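Juška hand gripper, two weeks in

Posted by Zane Uibo, Thursday, November 13, 2025

Short version: decent tool, chores are still hard, don't sell your sponge.

Got the Juška because everybody keeps asking me if machines can clean a bathroom yet. You hold it, you do the chore with it, the recordings go to train an arm. So I've mostly been wiping sinks. 116 wipes logged so far, my wrist knows it.

Good stuff first. Grip on soft things is great. Squeeze, it holds, no drama. Trigger is light. Setup took me one evening with the Wadomow software, which crashed twice but kept my files. 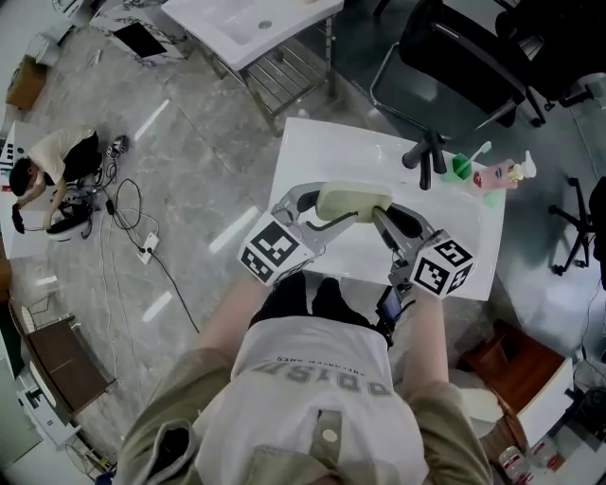
Sponge in the fingers, basin underneath. Toothbrush cup stays put, you work around it.

Bad stuff. Weight. Fine for 2 basins, then your forearms burn. And you feel nothing thru the fingers, so you press too hard or miss the rim completly. Corners by the faucet are a pain. Bottles with pumps, forget it, I knock them over all day.

Now the arm. Kaja Kütt ran my recordings on hers and it wipes the flat bottom of a basin ok. Slow. Move the cup a few inches and it gets lost. Rinsing the sponge, no. Wringing it out, definitely no. Apinya Noiphan thinks December for rinsing, I'd say longer.

Price was $854 with the case. Case is junk, zipper went in week one. Trustenberg support sent a new one fast, credit where due.

Would I buy again? For collecting, yes. If you just want a clean sink, use your hands, takes a minute.

4 out of 5. Will update when the arm can do a faucet.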